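La merienda que cabe en un cajón

Entrevista en el almacén de Menbridge, media mañana, café malo. Quien nos recibe lleva la despensa de oficina de Korkov, la pequeña distribuidora que surte de galletas y té a 18 empresas del polígono. No quiere salir con nombre. "Pon 'la de las galletas', que así me llaman todos". Pues eso.

Habla rápido, mueve las manos. Empezó en marzo con una hoja de cálculo y una furgoneta prestada. Hoy prepara 200 surtidos al mes, casi todos para salas de reuniones. Le pregunto qué mete siempre, pase lo que pase. Ni lo piensa: "Shortbread. Mantequilla, azúcar, harina y ya. El de vainilla es el que vuela". Y el rojo de cuadros, claro, que se reconoce desde la otra punta de la mesa.
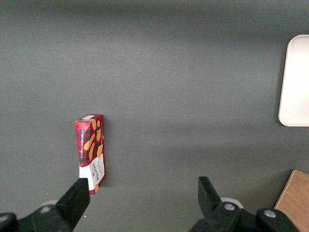

Garg, que compra para tres plantas, opina lo contrario: la vainilla le sobra, el shortbread de verdad sabe a mantequilla y lo demás es perfume. Se lo leo en voz alta. Ella se ríe. "Me lo dice cada vez que llama. Y luego me pide otra vez de vainilla para su gente".

Hablamos de la caja. A ella le gusta de pie, el lado corto abajo. Ocupa menos, dice, y en un cajón estrecho caben más en fila. Pega: se tumban si abres de golpe. "Ponles algo al lado, una lata de té, lo que sea". Otra manía suya, nada de vaciar las galletas en un bote de cristal. Quedan preciosas dos días y después saben a armario. En su cartón, y una vez abierta, pinza y a terminarla pronto.

Y el mueble? Ahí se anima. Lleva meses convenciendo a los clientes de que quiten la bandeja de encima de la mesa y pongan un mueble pequeño con cajones. Madera clara, mejor roble, algo que no parezca archivador. "La bandeja se llena de migas y de papeles de otro. El cajón lo abres, coges, cierras. La gente se corta más, también te digo". Se corta de qué? "De llevarse cuatro".

Su orden, apuntado tal cual, deprisa: arriba lo que se gasta a diario, azúcar, cucharillas y galletas. Abajo el repuesto, y las servilletas que nadie encuentra nunca. El mueble al fondo de la mesa, centrado, para que se llegue desde los dos lados y quede sitio libre delante. Las mesas grises le gustan, disimulan el té. Las blancas las odia. 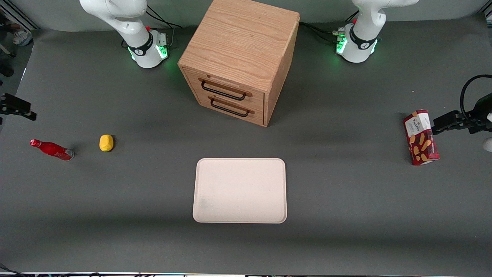 Korkov
Redacción y entrevistas, boletín Brulau

Le pregunto por los fallos. Hubo uno gordo: 104 cajas para un cliente que había pedido 18. Error de tecla. "Las coloqué todas, eh. Tardé, pero todas". Desde entonces confirma por teléfono cualquier pedido de más de 20, aunque le digan pesada.

Del precio no suelta prenda. De las marcas tampoco mucho, prueba bastante y se queda con poco. Las de chocolate las retira en verano, se pegan entre sí y luego vienen las quejas. Las de avena "para los que desayunan en la oficina y no lo reconocen".

Próximo paso, un surtido sin gluten que todavia no le convence. Ha probado varios y se deshacen al abrir el paquete. "Si no aguanta el viaje en furgoneta no lo vendo". Suena el teléfono, lo mira, es Garg. Vainilla, seguro. Me hace un gesto de que espere y ya no vuelve en un buen rato, asi que apuro el café y recojo la grabadora.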